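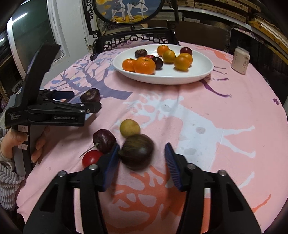
My thumbs have a job title now. It's on the new schedule in the break room, third column over: "Grip, a.m." I used to be "Packing," which covered a lot more of me.

For anyone who hasn't been keeping up with my career (my mother, mostly), I pack fruit boxes at Umine. Somebody's office orders a box, we fill it with plums and mandarins and whatever else came in, it goes out on the truck. I've been doing it for 7 years. In March management told us that part of the line would be automated, and that those of us who know fruit would be "teaching." I pictured a whiteboard. I may have bought a cardigan.

Teaching means you sit at a table with a gripper in each hand and move fruit around with them, over and over, so that a machine can later be shown how it's done. Plum to plate. Mandarin to plate. Plum off the plate again, which hurts a little if you came up through packing, where the whole idea is that it stays put.

I was terrible at it. You'd think a person who can fill a box while arguing about parking could pick up one plum. But my fingers were doing all sorts of things they'd never told me about. They know a soft one before I do. They roll a plum over to find the good side and leave the stem alone. Take the fingers away, give me two jaws and a squeeze, and I'm a toddler with salad tongs. A cherry tomato under a plum is a whole morning. My first day I launched one at Lâm Ngô, who has the chair across from me, and he said "noted" and kept going.

Lâm is annoyingly good. He came over from the Ernbridge site, where they'd started this earlier, and he holds the things like he was issued them at birth. His advice was to slow down and quit apologizing to the fruit. I've managed the first part.

What's changed, for real? The noise, for one. The line was loud, so we yelled, so we knew everything about everybody. At the tables it's quiet and you hear people breathe through their noses. My back is better. My wrists are worse, and I've asked for shorter turns and been told it's being looked at. We lost 3 people to the other building, by choice, though it was the kind of choice that comes with a form already filled in. The pay went up by an amount I could describe as a sandwich.

And there's the big question, which my sister asks me every Friday on the phone: aren't you training the thing that's going to replace you? Probably! I brought it up at the meeting, in nicer words, and got a slide. The slide said "roles will evolve." Mine already has, from a person down to a pair of thumbs, and I'd like to know which way it's headed next.

In the meantime I did 101 good pickups yesterday, a personal best. Lâm did 131. He didn't mention it, but he did leave his tally sheet on my chair.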